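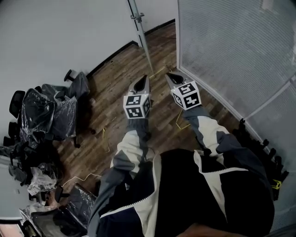

Section 4: Working with the hand-held grippers

4.1 Purpose of this section

This section sets out how staff at the Hastel office are to prepare for, carry out and close a demonstration session with the paired hand-held grippers. Demonstrations recorded with the grippers are used to program the Vokow arms, which are to take over part of the tote handling and bench clearing on the lower level. It also sets out the changes to duties that apply to staff who act as demonstrators.

Read Section 3 (Charging and storage) before using this section. Supervisors should also read Section 6 (Rosters and relief).

4.2 Who may act as a demonstrator

Any permanent or part-time employee may act as a demonstrator after completing the half-day induction given by Ludmila Skála. Casual staff may do so with the written agreement of their supervisor. Taking part is voluntary. A person who declines, or who withdraws after induction, keeps the same hours and the same place on the roster.

Demonstrators are paid at their ordinary rate plus the training allowance for the full length of the session, including set-up and pack-down.

4.3 Preparing the area

1. Book the area on the sheet outside the supervisors' office. Bookings are for one session only and do not carry over.

2. Walk the floor before picking up the grippers. Look for cables, packaging, chair bases and anything on castors within reach of your feet.

3. Move cables to the wall where they can be moved. Where a cable must cross the walking line, fit a cable cover from the grey cupboard.

4. Push furniture back against the wall and lock the castors if they have locks. Furniture still in its delivery wrap may stay wrapped, but gather up any sheeting that trails on the floor.

5. Keep a clear distance of 300 mm from glass partitions at all times, measured from the tip of the gripper finger with the arm extended.

CAUTION: When you are looking at the grippers you are not looking at your feet. Do not walk backwards during a recording. If you need to change position, stop, lower both grippers, look, and then move.

4.4 Checking the grippers

1. Take both grippers from the same numbered tray. Left and right units are matched and must not be exchanged between trays.

2. Check that the marker cube on each unit is firmly seated. A cube that turns or rocks under light finger pressure is to be tagged and returned.

3. Check the black-and-white markers for scratches, grease and lifting corners. Wipe with the dry cloth supplied. Do not use glass cleaner, which leaves a sheen that interferes with tracking.

4. Close and open each pair of fingers three times. The movement should be even. Look at the inner pads and report any that are torn or coming away.

5. Enter the tray number and your initials in the equipment book.

Note: Replacement pads are ordered through Čestmír Jurčo. Please do not glue a loose pad back into place. The adhesive changes the grip and the recordings made afterwards cannot be used.

4.5 Starting position

1. Stand with your feet slightly apart, facing the work.

2. Hold one gripper in each hand with the fingers pointing away from you and your elbows relaxed.

3. Bring both cubes into view, with the fingers apart. Push back loose cuffs if they fall over the markers.

4. Hold still for a slow count of 4, then say "ready" to the session lead.

5. Begin the task when the session lead answers "go".

4.6 During the recording

Work at the pace you would use on an ordinary shift. There is no target for speed, and session leads have been asked not to set one. If you drop an item, pick it up and carry on. Corrections of this kind are useful and should be left in.

A recording block may not exceed 960 seconds. A rest of at least ten minutes follows each block, taken away from the area. No demonstrator is to complete more than three blocks in a shift.

CAUTION: Stop at once if you feel pain or tingling in the wrist, thumb or forearm. Put the grippers down and tell the session lead. The remaining blocks are cancelled with no loss of allowance.

4.7 Ending a session

1. Lower the grippers and say "finished".

2. Return both units to their tray with the cubes facing up.

3. Put furniture, cables and cable covers back where you found them.

4. Sign the equipment book and note any faults.

4.8 Effect on positions and duties

The first arms entered service on the lower level in June. They carry out the overnight return of empty totes, a task formerly shared among the late shift. No position was removed. The hours released were moved to goods checking and to the enquiries counter, and affected staff received revised duty statements.

A demonstrator's recordings may not be used to assess that person's performance, attendance or speed. Requests to view recordings for any purpose other than programming must be put in writing to Natália Kuruc and will be shown to the demonstrator before a decision is made.

Nearly 100 employees have completed the induction. Staff who wish to move from demonstrating into arm supervision may apply under the Lukáč training agreement, which covers course fees and paid study time. Svetozár Halás keeps the list of places.

4.9 Reporting problems

Faults with equipment: Čestmír Jurčo
Injury or discomfort: your session lead, then the first aid room
Rostering and allowance: Svatopluk Krajčí
Use of recordings: Natália Kuruc

Section 4 was last revised in September 2021 and replaces all earlier loose sheets on gripper use.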